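Where the Water Goes at Night: Finding Leaks in a Student Residence
Project report by Touran Hashemi, second year, Building and Environment course
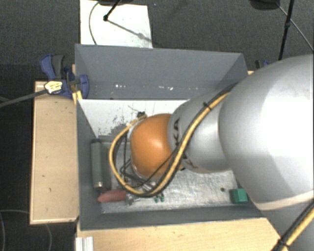
1. Introduction

The residence Narari House was built for students who stay the whole year, also in the holidays. It has three floors, a shared kitchen on each floor and one laundry in the basement. In the autumn term the accommodation office told us that the water bill had grown a lot compared with the year before, although the number of residents was the same. I live in the house myself and I wanted to know the reason. My supervisor agreed that this could be my project for the spring term.

The question of the report is simple. How much of the water in Narari House is used by people, and how much is lost before any person uses it?

2. Background

In a house where people sleep, the use of water should be very low in the middle of the night. Somebody may go to the toilet or drink a glass of water, but there must be long periods when the meter stands still. If the meter never stands still, there is a leak, or there is some machine which takes water all the time. This method is called the night flow method and it is quite old. It needs only a meter, a clock and patience.

The most common leak in a building of this type is the toilet cistern. The rubber seal at the bottom of the cistern becomes hard with the years and lets a thin stream of water run into the bowl. It is difficult to see and it makes almost no noise. A dripping tap is easier to notice, so people report it sooner, but it usually loses much less water.

3. Method

The main meter is in the basement beside the laundry. With permission from the office I fixed a small logger of the type Plesix on the meter. The logger writes down the reading every minute. I left it there for 30 nights in March and looked only at the hours between two and four in the morning.

The first nights were not useful, as I had set the clock of the logger wrongly and all the times were moved by one hour. I corrected this in the table afterwards. I checked the correction by comparing it with the laundry, which closes at eleven in the evening. After eleven there is a clear fall in the curve, and with the corrected time this fall is in the right place.

After the logging I went through the building and tested the toilets with food colour. I put some drops in each cistern, waited 40 minutes without flushing and then looked in the bowl. If there was colour in the bowl, the seal was leaking. I put a note on the door during the test, but in some cases a person flushed anyway and I had to begin again.

I also sent a short list of questions to the residents. I asked if they had noticed a leak, if they had reported it, and if not, why.

4. Results

The logger made it possible to see each night as a line. In an ideal house the line would be flat between two and four. In Narari House it was never flat. In every night of the period there was a steady flow, and the toilet flushes were small steps on top of it. The lowest flow was nearly the same in the first week and in the last week. From this I conclude that the loss did not depend on the weather or on how many people were at home.

When I added together the steady flow in the night hours for the whole period, the result was 1,546 litres. This is only for two hours in each night. The same flow must be expected during the day also, where it is hidden under the normal use.

The colour test found leaking seals in 3 toilets. Two of them were on the top floor, next to each other, and one was on the ground floor beside the bicycle room. The one on the ground floor was the worst. The bowl was coloured already after a few minutes.

Several residents answered that they had heard a small sound of water but thought it was normal. Others had noticed a leak and did not report it, for the reason that they did not know which form to use. One person wrote that she had reported a tap before Christmas and it was repaired the next morning, so the repair service itself seems to work well when it gets the message.

5. Repair and second measurement

The office ordered new seals from the firm Meritz. The plumber, from Ghorbani, changed them in one afternoon and let me watch. He showed me that the old seal on the ground floor had a deep line where the edge should be smooth. He also adjusted the float in one cistern on the middle floor, where the water stood too high and could run over into the overflow pipe. I had not found this with my colour test, because the overflow takes the water from the top of the cistern and I had looked too early.

After the repair I put the logger back for a shorter time. Now there were long flat parts in the line. There was still a very small flow on some of the nights, and I could not explain it. It may come from the water softener in the basement, which cleans itself with a timer, but I had no access to its settings.

6. Discussion

The weak point of my work is that I have only one meter for the whole building. With a meter on each floor I could have seen directly where the loss was, and the colour test would have been faster. I also did not measure the hot water separately. A leak on the hot side costs more, as the water has been heated first.

The second measurement was too short to be compared properly with the first. I would like to repeat it in the autumn, when the house is full again.

7. Suggestions for the office

Read the main meter once in the late evening and once in the early morning, every month, and keep the numbers in the same book.
Test all cisterns with food colour in the summer, when the rooms are cleaned.
Put the address for repairs on the inside of the toilet doors.
Ask the service firm at what hours the softener cleans itself.

8. Thanks

I thank the accommodation office for the key to the basement, and my neighbours on the second floor, who were patient with blue water in their toilet. The table with all readings is kept with the printed copy of this report in the department library.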